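Uvent Workcell - Pre-Purchase Inspection Checklist
Station: tabletop handling cell, single arm
Inspected by: Iason Tsoukalas
Reviewed by: Themis Zervas
Date: 08/09/2026

Purpose: decide what gets repaired, what gets replaced, and what goes into the next equipment request. Mark each item OK, WATCH or BUY.

1. Arm mounting and covers - OK
Covers seated, no play at the base bolts. Retorque at next service.

2. Status lights - OK
Light correctly in ready and hold. Fault state not tested; Brornatis to demonstrate at the service visit.

3. Gripper fingers - WATCH
Tip wear is within limits but uneven. Kobzar sells fingers in sets of 2. Request one spare set at $277. Do not order single tips from another supplier - the mounting plates differ.

4. Gripper cable - WATCH
Check for rubbing through full wrist travel. Jacket intact today. Cable clips are a stock item and need no request.
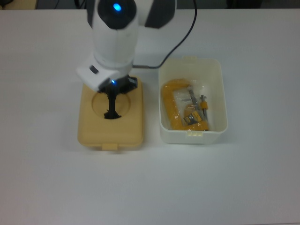 Item 4: cable run at the gripper, with tan tray and open container on the table.

5. Part containers - BUY
Latch tabs need to be checked by hand on every container before the cell is signed off. Stock is a mix of two purchases and the rims do not match. Request 13 of the Julel type so that one grip setting covers all of them.

6. Bagged parts - WATCH
Clamps arrive in clear plastic bags. Glare on the film affects part detection. Try diffused lighting before pricing a second sensor. TZ: agreed, hold the sensor line until the lighting test is written up.

7. Table surface - OK
Level and clean. Container positions are not marked. Add locating stops, in-house work, no purchase.

8. Emergency stop - OK
Tested from both operator positions. Reset requires the key, as specified.

9. Service contract - BUY
Current cover ends in September. Brornatis quoted terms of 2 and 5 years. TZ: price the shorter term only. We have not decided whether this arm stays past the next budget.

Open actions
IT: send Kobzar and Julel requests to purchasing with this sheet attached.
TZ: confirm which budget line carries item 9.
Item 3 to be rechecked when the spare fingers arrive.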